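Progress report to the Bestovley fund, May
Prepared by Kusum Jaiswal for the Wasside pet-kit washing trial

You asked for a frank account of the second installment, so I'll start with the money. Of the 2000 released to us we have spent 706, nearly all of it on trays, cloths and the hire of the kitchen. The rest is untouched. I am not yet sure we should touch it.

The original proposal, written by Ramesh Singhal before I took over, promised that one tray per household would "put an end to mixed returns." I had doubts about that sentence when I read it and I have more now. Households were meant to send back dog toys only. Cleaning things were to stay at our end, on a separate shelf. In practice the two end up together, and the tray has become a place where people put whatever is in their hand.

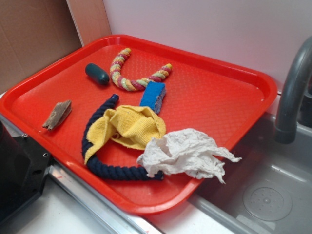

Rope toys are the hardest part of the work. Braided rope holds dirt deep in the twist, and a wipe with a cloth does very little for it. Ilir Hodžić thinks a long soak is enough. I would like to see that tested before we print it on a leaflet. His evidence so far is that the ropes smell better to him, and he has a cold.

Sponges and cloths should not be sharing a tray with the toys at all. Paper towels should go in the trash. Both rules are on the wall in large type, and I can't report that the wall has had much effect. Ankit Sachdeva has asked for a second set of trays in another color, at a cost of 800. I have said no for now. If one tray isn't being used as planned, I don't see why two would be.

Sticks and bits of bark are another matter. The Dwivedi guidance we were given says "natural items may be accepted at the sorter's discretion," and that has left every sorter with a different rule. Ashok Bisht throws them out. Ilir rinses them and sends them back. I propose we refuse all wood starting next month and tell households plainly.

On the claim that the trial saves time: we have no figures from before it began, so I can't support it, and I'd ask that it be left out of your summary.

What I would like from you is permission to hold the balance until the soak test is done, and a decision on wood. The Sunday session will run as usual in the meantime.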